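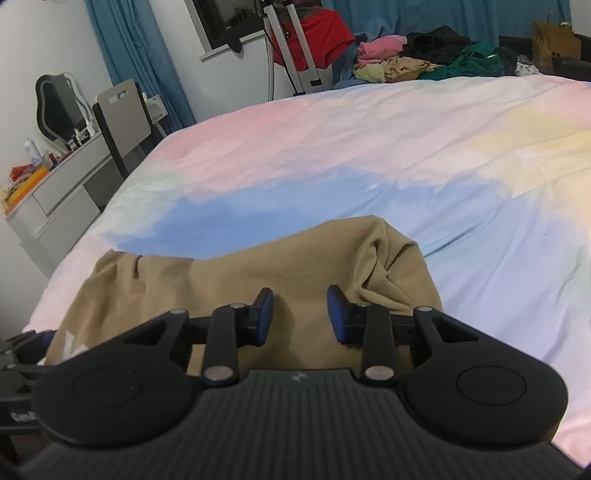
Okay, I am finally going to weigh in on the great folding thread, since I've been reading it on my lunch breaks all week and doing a lot of muttering. I'm with Meron: fold on the bed. I know half of you are table people and I respect your tables, but a big bed wins for me every time, and anything like that khaki-brown garment is exactly why. It's laid out flat there and the middle is pretty smooth already, and then you look over at the right side and it's all deep creases piled up on each other. On my little kitchen table that whole side would be hanging off the edge and I'd be folding the wrinkles right in. On a bed you've got room to walk around and pull that side out before you start.

On 22 November 2021, Ayana Ayele wrote:
> Hi all,
> Hyun-seo and I are trying to get the winter closet switch done before
> January and I have hit a wall with the bulky stuff. T-shirts are fine,
> I do the little file-drawer thing and they stand up nicely. But the work
> pants, the canvas overshirts, anything with a bit of body to it – I fold
> it, it looks good, I turn my back and it has opened up like a book.
> Also everything comes out a different width so the stacks lean.
> Do you all iron first? Do you use one of those folding boards? I saw
> one from Gutesix but I hate to buy another thing that lives behind the door.
> And what do you do with the sleeves???
> Ayana

Ayana, no, I don't iron first! I gave up ironing anything that's going into a bin. It's going to get creased in there anyway and you'll only have to do it again when it comes out. What I do is smooth with my forearm – lay the whole arm down, elbow to wrist, and push from the middle out toward the seams. Do it twice. My aunt used to do it with a wooden ruler and she got a much sharper edge than I ever have, but I can never find the ruler.

For the opening-up-like-a-book problem, I think you're probably folding too few times. Heavy cloth wants to spring back, so a fold in half and then in half again is just asking for it. I go in thirds the long way and then roll loosely from the bottom up to the waistband or collar. Then it goes in the bin with the loose edge down so its own weight holds it shut. Jae-in Jin told me at the Zinditcombe swap that she tucks the last bit into the waistband like a burrito, and I tried it, and it does hold, but I got impatient by the third pair. If you have the patience, go for it.

Sleeves: straight back across, one on top of the other, and then turn the cuffs down so they don't stick out past the side. Button the top button and one in the middle. You don't have to do all of them. (Someone here is going to tell me you have to do all of them. Hi, Hyun-seo.)

About the leaning stacks, pick one thing and make everything match it. I use an old Inix catalog that was too pretty to throw away. I lay it on the back of the shirt, fold both sides in over it, slide it out. That's your folding board, and it lives on a shelf with the other books! I did buy a real board once and it was fine for shirts but useless for pants, so I passed it along to my cousin and I don't believe she's ever used it either.

One more thing on beds – take the comforter off, or at least pull it really tight. If it's puffy underneath you'll be smoothing the shirt into a dent and you won't get anywhere. And start at the foot end so that you can put the finished ones up by the pillows. I used to do it the other way and kept knocking over my own stack with my elbow.

Meron, did you ever write up your method for the long coats? You said you would back when we had 59 people on this list and now Nam tells me we're at 194, so there's a bigger audience waiting. I have 8 coats that I've been hanging on one poor sagging rod and I would love to get at least the spring ones folded away. I'm also still looking for flat under-bed bins with lids that really close. The ones I have pop up at one corner if you put in anything thicker than a sweater.

Ayana, let us know how the pants go. And if anyone wants the catalog measurements I can go get the tape measure, it's only downstairs.

Emiko Takeda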